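Cup library opens at Dradmont community kitchen

A lending shelf for cups has opened at the community kitchen in Dradmont, with 210 cups that local groups can borrow at no charge.

The scheme is run by Rawan Rawashdeh, who managed the kitchen's bookings before taking on the shelf full time in August. Groups that hire a hall or hold a street event can collect cups in crates of 10 and bring them back within seven days.

"We were throwing out bags of paper cups after every lunch," Rawashdeh said. "The bins were full by two o'clock and someone had to drive to the tip. I got tired of it being me."

Money for the first batch came from the kitchen's own reserves and a collection at the Buthelezi Street market, which raised £2000. Most of the stock was bought from a pottery supplier that was closing its warehouse. The rest was given by residents, so sizes and finishes vary from crate to crate. Some cups have handles and some do not.

Aravind Gowda, who runs a lunch club for older people in the east of the town, borrowed four crates last month. He said the cups without handles were easier to pack but that a few of his members found them awkward.

"Two of the ladies wanted a handle and said so," Gowda said. "Next time I'll ask for one mixed crate. Otherwise it went well and we got everything back."

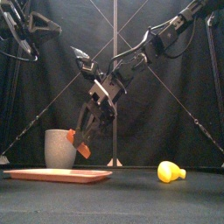 What happens if a cup is broken?

The borrower pays £2 for each one, up to the value of the crate. Chips on the rim count as breakages, and a chipped cup should be handed back separately so that it does not go out again by mistake. Small marks on the base do not matter.

Cups must be washed before they are returned. The kitchen washes them a second time in its own machine and leaves them on racks overnight before they go back on the shelf. Groups with no sink at their venue can pay £5 per crate to have the first wash done as well.

Sreekumar Alva, a café owner on the same road, said he had been doubtful about the plan at first. He thought people would keep the nicer cups. He has since given two boxes of his own and takes bookings at his counter when the kitchen is shut.

The shelf does not lend plates or cutlery. Rawashdeh said she had been asked for both but that storage was the problem, as the cupboard next to the back door is already full of crates. A request to use part of the old coat room has been put to the building's owners, and she expects to hear from them before the spring fairs.

Bookings can be made at the kitchen on weekday mornings. Groups are asked to give a contact name, the date of their event and the number of crates they need. Larger orders should be made at least a fortnight ahead.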